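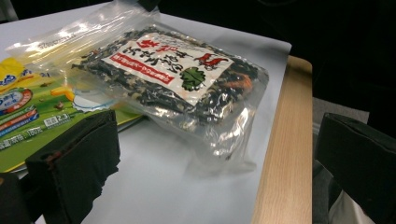
Snack shelf check, Arnow break room, November (Dexter Dumlao)

Labels facing up: yes. The seaweed's is easy to spot, with the big black characters and the two chili peppers!

Outer bags: the seaweed's clear one is really crinkly, so I'd like a clip on it, please.

Allergen list: not done. I can't read Chinese, so Yogesh is translating both packs (thank you!!).

Dates: 2 crackers tossed, both mine, oops.

Shelf wiped: yes, top and bottom.

Next check: Yogesh, after lunch.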